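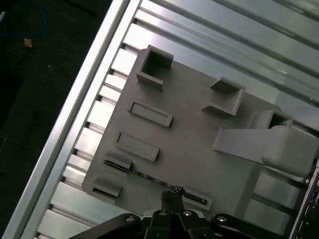

Darkedier teardown bench – gripper cell inspection
Cell: Triltenness 4
Inspected by: Syahrul Rondonuwu, December
Reason: the arm kept pushing after it should have stopped. No injuries, unless you count one memory slot and my afternoon.

1. Fixture plate sits flat and doesn't shift when pushed by hand
FAIL. Rocks at one corner. Tightened on the spot and still not thrilled with it. Recheck before the next run.

2. Finger screws tight, both sides
PASS on the second go. One took a full half turn. The log says they were checked last month, and I'm sure somebody looked at them very hard.

3. Force limit matches the sheet
FAIL. Sheet says 125, controller said 4000. Someone loaded the Latuheru settings, which are meant for lifting crates. Reset and locked. The password is no longer "password".

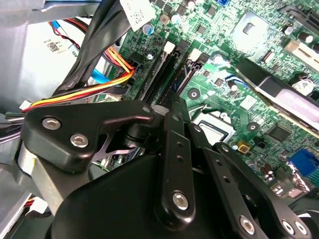 4. Approach path clear of cables
FAIL. Power leads must be tied back before the arm goes anywhere near a board. This has been on the checklist for over 482 cycles and has been ticked every time, in the same pen.

5. Computer unplugged, power button held down to drain it
PASS. Plug was on the bench where I could see it. Please keep doing that.

6. Case clamped and can't tip
COMMENT. The clamp holds, but it's rated for a lighter case than the ones we're now getting. Zollar quoted us for a bigger one in the spring. The quote is in the drawer with the other quotes.

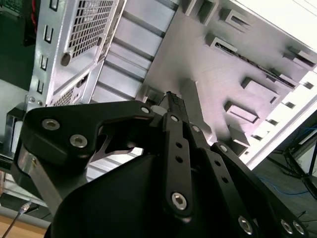 7. Gripper holds its part when the e-stop is pressed
PASS. Tried it with the arm raised and again with it low. Didn't drop anything either time.

8. E-stop within reach of the operator's chair
FAIL. It's within reach if the operator is a heron. Move the button or move the chair, I don't mind which.

9. Arm stops on contact when seating memory
NOT TESTED at the new limit. This is the step that cracked the slot, so it gets done at slow speed, on a scrap board, with me standing there.

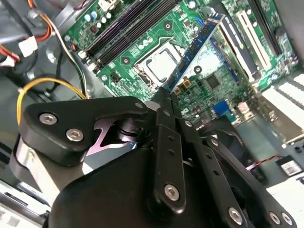
Item 9: memory module in the gripper, over the board.

10. Guard door switch stops the arm
PASS. No tape on it this time.

Result: cell stays tagged out until 1, 3, 4, 8 and 9 are signed off. Item 3 is fixed but needs a second signature, and it can't be mine.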